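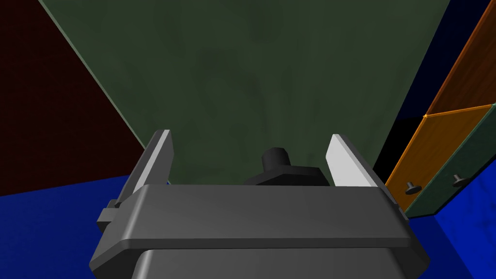 October 26, 2019

Up before six and could not get back to sleep, so I made tea and finished the seed order at the kitchen table. I have gone for two kinds of broad bean and left out the sweetcorn, which has done nothing for me three years running. Hortensia says my plot is too shaded for it and she is probably right. The Drorkier garlic arrived yesterday. Good fat cloves, though one head was soft at the bottom and I threw it on the compost.

Rain until ten, then dry with a cold wind. Got to the allotment at half past and found the gate chained up again, so I had to walk round by the lane. The ground is heavy but not waterlogged. I cleared the last of the courgettes, cut down the runner beans and left the roots in. The poles are in the shed, tied in bundles. Four of them have split and will only do for peas.

Planted the garlic in the bed nearest the water butt, where the onions were not. I keep having to check the old notebook for that. It should be well up by February. Last year I put it in too late and the bulbs were the size of marbles.

Nahuel Benítez came past with a barrow of leaf mould and offered me half. He has dug out the whole of his bottom end and wants to put in a pear tree, a variety called Toivonen that I had never heard of. I said I thought the rules were against trees. He said the rules were against tall trees. We left it there. He is paying £200 for a new shed as well, secondhand, and has to fetch it himself in pieces. I said I would help if it was not raining.

Lunch was cheese and an apple on the upturned crate. Afterwards I turned the compost, which took longer than I wanted. The middle is good and dark, the outside is still all stalks. It needs another winter.

Hortensia Troncoso rang in the evening about the squash. She has had 6 off one plant and wants to know if I will take 2. I said yes. They keep well on the landing if they are not touching – the ones I stacked last autumn went mouldy where they met.

Back stiff tonight. Had a bath and read a few pages. Clocks go back, so an extra hour in the morning, and I mean to use it on the greenhouse glass. The gutter over the back door is dripping again and wants looking at before the weather turns. Must also ring the water people about the 400 they say I owe, as the meter reading on the bill is not mine.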